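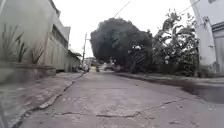

Equipment > Outdoor Robots > Street Units > Lekbridge Fosto

I get more mail about the Fosto than anything else we carry, and most of it starts with the price. Fair enough! It's a lot of money for a thing the height of a picnic cooler. But the folks who end up happy with theirs are the ones who went out and looked hard at their own streets before they called me, so let me start there.

The Fosto is a small ground unit that drives itself along a route you teach it once. It carries up to 46 pounds and it sits low, so everything on the pavement is bigger to it than it is to you. A crack you'd step over without breaking your sentence is a real bump down at wheel level. Same goes for gutters, broken patches and that little lip where a slab has lifted. I always tell people to walk the whole route with a notepad (and then walk it back the other way, since the other side of the street can be a different world).
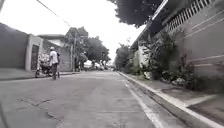
Then there's the question of where it's going to drive. If your sidewalks are continuous and have ramps, great, buy the standard wheels and save your money. If you'll be on the road edge, get the Grumier wheel kit. It adds 600 dollars per unit and I used to think it was a luxury. I don't anymore. The tires are softer and fatter, and the suspension arms have more travel, so the cameras don't get shaken silly on old concrete. You'll get cleaner mapping runs too, and fewer of those maddening stops where it sits there thinking about a seam.

Range is 54 blocks on a charge with the standard pack. I'd plan for less than that, especially if you have hills or you're hauling full loads all day. My own rule is to keep 20 percent in reserve and never let anybody talk me out of it.

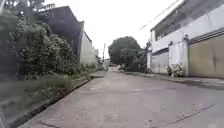

What else belongs in the budget? A second battery, for sure. The Lawal charging dock, which needs its own outlet and a roof over it. A spare set of wheels. Somebody's hours to teach the route and then teach it again when the road crew digs something up. People forget that last one every single time, me included — I quoted a customer in June without any labor for re-mapping and had to call back and eat crow.

And please, don't order a whole fleet first thing. Get one, run it on your ugliest stretch of road, write down every place it hesitates, and then decide how many you want and with which wheels. The Fosto you start with can be upgraded later with the same kit, so you lose nothing by waiting.

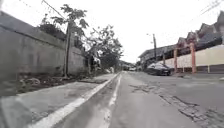 Bello Akpan wrote in to say that he'd add one more line to the budget, for cleaning. His unit came back from every run with grit packed around the axles, and he wished he'd bought the brush set along with the dock. Good point, and I've put the brushes on the options list now. They fit both kinds of wheels.

Lead time depends on the wheel kit, so send me your route notes with the order and I'll write back with a ship date.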